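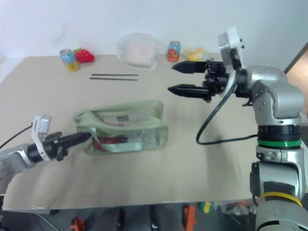
Yareli Figueroa

Drakedden Supper Club — planning meeting, 2019-11-16

Start 8:30. Apologies from the Cuadros table, who will read these minutes and reply by email.

1. Last minutes
Agreed with one correction. The hall deposit was paid to Ralo, not to Brivimero.

2. Table kits
Zippered pouches stay for small items. The see-through green kind was preferred, as red things show through it without opening the zipper. Labels to go inside near the top, not stuck on the outside. Pouches lie flat on the table until people sit down.

Chopsticks do not go in the pouches. They are to be laid side by side toward the back of the table — black ones for the noodle night, the others stay in the cupboard. Two people asked for forks as well. Agreed.

3. Small household items
To stand in a row along the back edge of each table so the middle is free for dishes. The row was moved forward last time and sauce was spilled on the tablecloth. No tablecloths from now on.

4. Storage
Brivimero can lend six lidded crates until March. Yareli to collect. Pouches to be packed last, on top.

5. Other business
Key to the side door is still missing. Ralo will charge for a new one if it is not found by the next meeting.

Next meeting at Cuadros, same time.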